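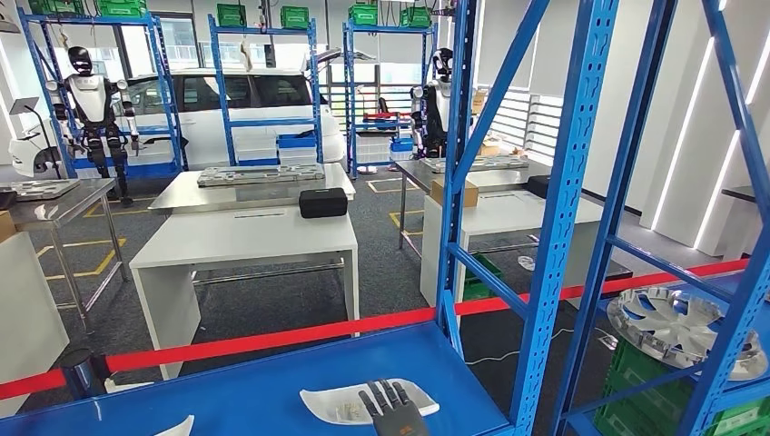

Is the robot open day at Pondthorpe good for a school group?

Posted by Tan

I want to bring a group of pupils to the next open day at the Torelov hall in Pondthorpe. We are 68 persons with the teachers, and I read that they show humanoid robots and work with small parts in trays. Can everybody see the hands from behind the red belt? And is Sunday possible?

Ayanda Shezi

I visited in March with my two sons. You stay behind the belt, and for a tall person it is fine, but small children will see mostly the shelves. The fingers are more interesting than the walking, in my opinion. My younger son asked many questions about how a finger knows when to stop, and the guide answered him with patience.

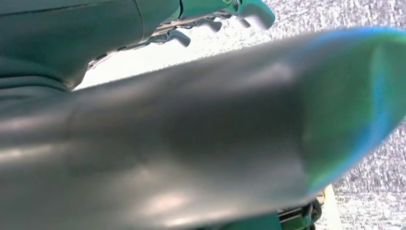
A gripper finger from very close, with the toothed rail behind it

For 68 persons I advise you to write to them before and ask for smaller groups. Our tour had a short talk first - a little difficult for children under ten - and then the demonstration. Sunday I do not know, we went on a weekday. The bus from Skerkirley stops 900 meters from the door.

skerk_dad

Sunday was open last year, until 5. Not sure about now. Parking is bad, take the bus.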